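Trestle desk

A trestle desk is a flat top laid across two separate supports, with nothing much holding it together but weight. I've been adding to this entry for years now and it keeps growing, so bear with me (I do love these things). The word trestle covers the supports only. People at sales will call the whole desk a trestle, and I've given up correcting them.

Origins

Tables you could take down after a meal are very old, and the desk version came out of them once people wanted to write somewhere other than the dining room. In Julthorpe, where I grew up, the school used long tops on folding legs until the hall was rebuilt, and every April they were dragged outside and scrubbed. The Garthorpe pattern is a bit different - its legs splay outwards and a loose rail slots between them. I've owned two of that sort and both wobbled until I put felt under the feet.

Sizes and tops

Most tops I've measured are 70 cm deep, though older ones can be as shallow as 50 cm, fine for letters and hopeless for anything with a keyboard. The longest I ever came across was 223 cm, in a drawing office in Prellodach, and it sagged badly in the middle. A third support would have sorted it out! Pine is cheap and dents if you look at it. Beech is heavier and keeps its edge far better, but you'll want a friend to help you lift it.

Joined desks

Plenty of people want more width than one top gives, so they push a second table up against the first. This is usually called a joined or paired desk, and the Myung catalogue used to list it as a "run". Heights are the usual trouble. Even a few millimetres of difference makes a ridge that catches your sleeve and tips your pen over, and thin card under the lower legs is still the best cure I know.

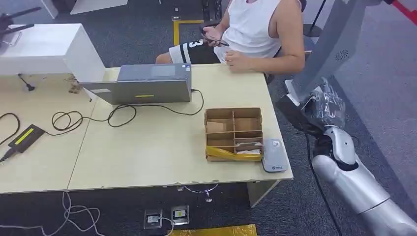

A paired desk in light wood, with the seam between its two sections and some wear along the front edges.

Care

Wipe with a damp cloth and dry it straight away. Chipped edges can be rubbed down with fine paper and waxed, although I tend to leave mine alone. Keep the top away from radiators, and if it's going into storage lay it flat, never on end.

See also: Folding table, Drawing board, Writing slope

Last revised February 1, 2016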